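Research Output > Working Papers > Laboratory Planning

Home About Publications People Contact

Filed under: Equipment and Capital Planning

4. Planning the Two-Arm Stations

4.1 Scope of the purchase

The Lornstead laboratory prepared its equipment plan in January, after the Ultley site had completed one budget cycle with two-arm stations. The plan covers the arms, grippers, tables, mounting hardware, and the household goods used in manipulation trials. Earlier plans treated the last of these as office supplies. As a result, the cost of replacing worn or broken objects did not appear in the equipment line, and the two sites could not compare their spending. Under the present plan, each station carries its own list of parts and objects, reviewed by Tania Sarkar before any order is placed. 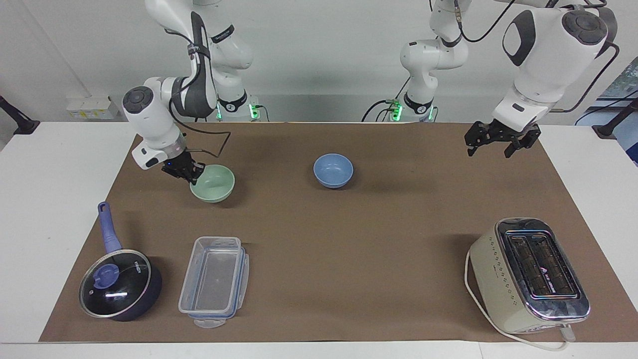

Figure 3. Two-arm station during work with kitchen objects.

Budgeting for a station begins with the items that are most likely to be left out of a supplier's quotation. The Wanigasekara costing method, which we adopt with small changes, divides these into fixed items, wearing items, and trial objects. Fixed items include the table and mounts. Wearing items include gripper fingers and the cables that run along the outside of each arm, as at the wrists in Figure 3. Trial objects are priced by set. A set that combines bowls, a lidded saucepan, a clear food storage container, and a toaster draws on several kinds of retail supplier, and the plan therefore allows one purchase order per set instead of one per object. The table surface is also listed separately, so that paper mats may be reordered without reopening the furniture budget.

4.2 Quantities and review

The plan provides for 100 replacement mats and 200 gripper fingers across both sites. Of the 100 trial objects requested in the first draft, 84 were approved. The remainder were deferred until storage space at Ultley has been confirmed.

Orders are entered in Sarnel, the shared purchasing record, under the station to which they belong. Transfers between sites are recorded at purchase price. Service contracts for the arms fall outside this section and are considered in Section 5.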